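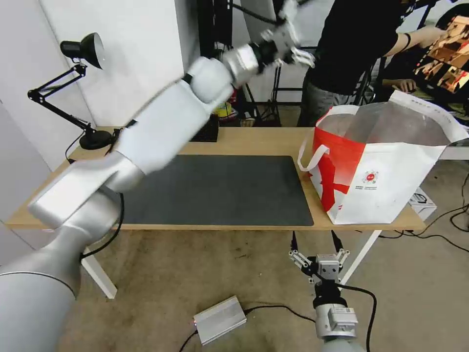
Minutes of the Student Robotics Club, Wednesday meeting

The meeting was opened at 17:30. The minutes of the January meeting were accepted with one correction: the team name is Vovar, not Vovan.

1. Packing task

The Vovar team works on the task "put the item into the bag" for the Ikar student competition. The bowl was chosen as the first item. The team asked to keep the same red and white bag until the competition, so that the results can be compared. Agreed. 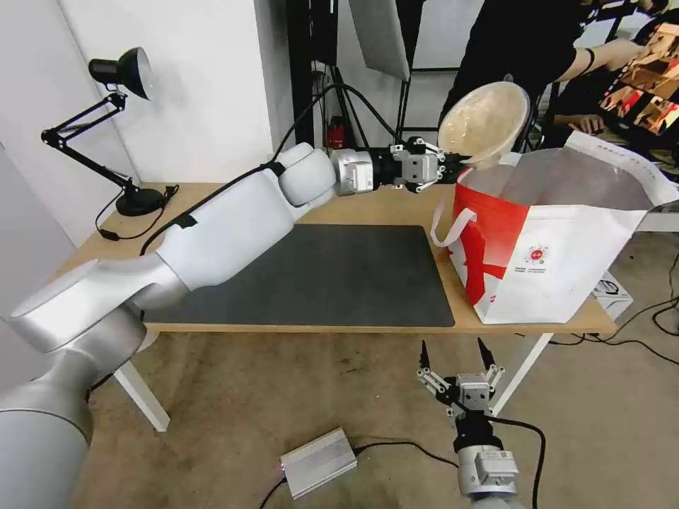

Packing task: the gripper with the bowl over the bag.

The rules allow 200 seconds for one attempt. The team wants to record over 1,000 attempts before the qualification. Some members found this too many. It was decided to review the number at the next meeting.

2. Cables

Cables on the floor must be fixed with tape before the open day. The Masson team will do it.

3. Money

The club has 601 euros. The offer from Trelon for spare fingertip pads is 225 euros. The purchase was approved, with two votes against.

4. Room

We must leave the room at 20:00. Please bring the key back to the front desk.

The next meeting will be on the same weekday, at the same time.

Comments (3)

masson_team: Which tape do we use? The last one left glue on the carpet.

kettle9: Can first-year students also vote about purchases?

club_secretary: Yes, if they are registered.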